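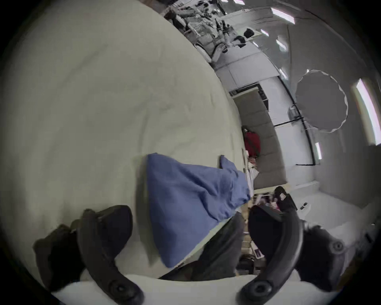 **Folding/sorting automation at work, what changed for your crew?**

**linen_larry**
OK so I work in the finishing room at a mid-size laundry. Sheets, towels, staff shirts for two hotels and a bunch of clinics. In January they put in a Prolstead line for the flat stuff and now management is talking about robots for the odd stuff too, meaning anything that shows up in a heap. We've got 7 people on my shift. I've been there long enough that I can fold a shirt while arguing about football, so I'm trying to figure out how worried to be. Anybody been through it?

**mayu_n**
Hi Larry! Mayu Nagano here, I used to run a folding table and now I'm what they call a cell lead (same shoes, new badge). We have the Rothe feeder and it does 956 pieces an hour on a good Friday. Pillowcases, fine. Bath towels, fine. Where it gets stupid is anything crumpled. You or me, we see a blue cloth wadded up on a bedsheet and grab it by the collar without thinking. The machine has to work out which bit is even an edge.

What changed for me is mostly my shoulders, they don't hurt now. What I miss is talking. You used to stand across from somebody all day, and now I'm walking between stations clearing faults with earplugs in.

**gusset**
"My shoulders don't hurt" is great but how many people are on your shift compared to before?

**mayu_n**
Two fewer. One retired and they didn't fill it, one moved to dispatch and hates it. I'm not going to pretend that's nothing.

**gusset**
Yeah. So that's the part they leave out of the slides. We were told nobody would lose a job and technically they were right, they just stopped giving hours to the part-timers until they quit.

**k_onishi**
Kazuhiro Onishi, I'm on the other side of this, I teach folding to the machines at Skedum. My whole day is picking up cloth and putting it down again with a hand-held gripper. Shirt on the bed, grab the corner, lift, fold, mess it up, start over. My target last month was 3000 picks, and by the end of the week my thumb had opinions.

@linen_larry, from what I see, loose clothing is still slow going. Towels are coming along. Anything with sleeves, you've got time. I wouldn't put a number on it.

**linen_larry**
Wait, so you fold laundry all day so that a robot can fold laundry? Do they pay you more than they pay me lol

**k_onishi**
Ha, a little more, and I get to sit on the couch at lunch. But it is the same motion over and over and you have to do it cleanly, two fingers only. You'd be surprised how much you use the other three. The best people we've hired came from laundries and hotels, they know where to grab. If your plant is serious about this, ask whether your crew gets those jobs first.

**gusset**
No offense, but "train the thing that takes your hours" is a rough pitch.

**k_onishi**
None taken. I've thought about it plenty on the train home. I'd still want it done by somebody who has handled a fitted sheet.

**tumble_dot**
Going to disagree with gusset a bit. Our place brought in Flukora sorters and I was ready to hate them. But soil sort was the worst job in the building, we had needles, we had worse than needles, and people lasted a few weeks. I'm glad a machine touches it before I do. Finishing is different, I know, people like finishing.

Larry, practical stuff: get in writing who clears the jams and what that pays. We had 140 stoppages the first week and it all landed on whoever was standing closest. Took us till spring to get a rate for it.

**mayu_n**
YES to the jam thing. Also ask who's allowed to stop the line. For us it was supervisors only at first, and you'd be standing there watching it chew a duvet cover while you waved at the office window!

**linen_larry**
This is really useful, thank you all. Writing down: jam pay, stop button, who gets trained, part-timer hours. We've got a meeting Friday at 2 and I'm bringing the list. gusset, what did your part-timers get in the end, anything?

**gusset**
A card and a sheet cake. Ask about the hours first.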